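The Thursday Demonstration

Oanh Vũ had written the question in her notebook on the train, and she read it again in the elevator. Can it open a door that was not made for it?

It was the only question her mother's kitchen needed. Her mother could still cook, and she was proud of this, but her fingers had become stiff and the small buttons were a trouble to her. The brochure from Dososel promised two arms, fixed to the table, for rent by the month. On the cover a young couple laughed at a salad.

Po-yen Chuang met her at the door of the showroom. He wore a gray sweater and he held his hand out a little too early, so he had to walk the last steps with it in the air.

"You are our two o'clock," he said. "Please, sit. Do you take tea?"

"I would like to see it first."

"Of course. Man-lok, she would like to see it first."

A woman at a desk behind him lifted her head, nodded, and put on her glasses. This was Man-lok Fung, and she was the one who had to make the thing work. She had not written the brochure. Oanh decided that she would watch this woman and not the salesman.

"What does it cost?" Oanh asked.

"The Rimau plan is 481 a month," said Po-yen Chuang. "There is a deposit of 2,000, which comes back to you."

"When does it come back?"

"When the arms come back."

She wrote this down. Her mother paid less than that for the apartment's heat in a whole winter, but a helper who came every day would cost more, and her mother had already sent two helpers home. One of them had put away the knives in the wrong drawer.

"My mother has an old microwave," Oanh said. "She will not change it. I offered to buy her a new one, and she did not speak to me until Sunday."

"Many clients have this," said Po-yen Chuang.

"They have my mother?"

Man-lok Fung laughed at her desk, only once, and then she touched a key.
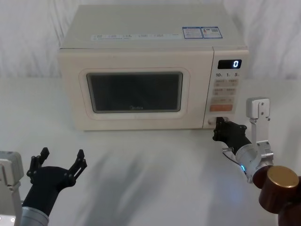
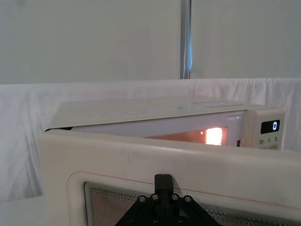 At the microwave: in the first view the right gripper is on the door-release button, and in the second the door is open with a black finger at its top edge.

Oanh had come closer without noticing it. She stood with her bag held against her stomach, as people stand in a museum.

"Again," she said.

"The same?" asked Man-lok Fung.

"The same, please. I want to see if it is the same."

So they did it again, and then one more time. Oanh listened to the motors. They made a thin sound, like a person humming with a closed mouth. Her mother would hate this sound for one week, she thought, and after that she would complain if it stopped.

"How did it learn where the button is?"

"I showed it," said Man-lok Fung. "I moved the arms by hand, 133 times for this oven. For your mother's oven I would come to the kitchen and do it there. She would have to let me in."

"And if it fails?"

Po-yen Chuang opened his mouth, but the other woman was faster.

"Then it stops and it waits. It will not pull harder. Somebody must press a key to say continue, or say go home. With the oven it fails sometimes. With soup I would not trust it yet. A plate with a cover, yes. I would not let it carry soup to a person."

"The soup function is planned," said Po-yen Chuang.

"It is planned," Man-lok Fung agreed.

Oanh looked at her page. She had left space for ten answers and she had used three lines. She wanted to ask if her mother would be ashamed, when the neighbor came, to have such a thing fixed to the table where they played cards. She wanted to ask if a person eats less when the food is brought by something that does not sit down. These were not questions for a showroom.

"She is 80," she said. "She will talk to it."

"People do," said Man-lok Fung. "I do also, when I work late."

"What do you say to it?"

The woman took off her glasses and rubbed the place where they had been. "Slowly," she said. "Mostly I say slowly."

Po-yen Chuang had brought the tea anyway. It stood on a tray with the contract under it, and a drop had made a ring on the first page. Oanh moved the cup, took the paper by its dry corner, and asked if she could have one month without the deposit.

He said that he must telephone. While he was in the corridor she sat down beside the desk, opened the notebook to a clean page, and began to draw her mother's kitchen, with the window, the card table, and the drawer for the knives.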